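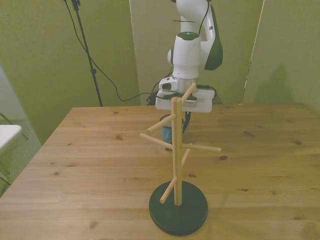 Ermelinda Nogueira moved to Tudulow in January with two suitcases, and one of them was full of cups. Her sister had told her to sell them. She sold the bed and the good lamp, but the cups she rolled in her socks, and all of them arrived without a crack. In the new kitchen there was no shelf, only a pine table, so she bought a tree for them in the shop on the corner. It was a simple tree, light wood on a round black base, with pegs that went out in every direction like the arms of a person who is giving directions to a stranger. She brought the blue mug to the table first. It was always the first.

The blue mug was from Derumar, where her mother had worked 416 days in the office of the port and had counted each one of them. On the last day the other women gave her the mug. Her mother said it was too nice for coffee and drank only water from it.

Ermelinda touched the highest peg, then a low one. The high one seemed proud. The low one was near the table, and if the mug fell, it would not fall far.

"Which one would you like?" she asked, and she was a little ashamed, because the window was open.

From the yard the neighbor answered, "The red ones, if they are ripe!" He was talking to his wife, about tomatoes.

Ermelinda laughed for the first time in Tudulow. She filled the mug with water, drank it standing up, and left the question of the pegs until after supper.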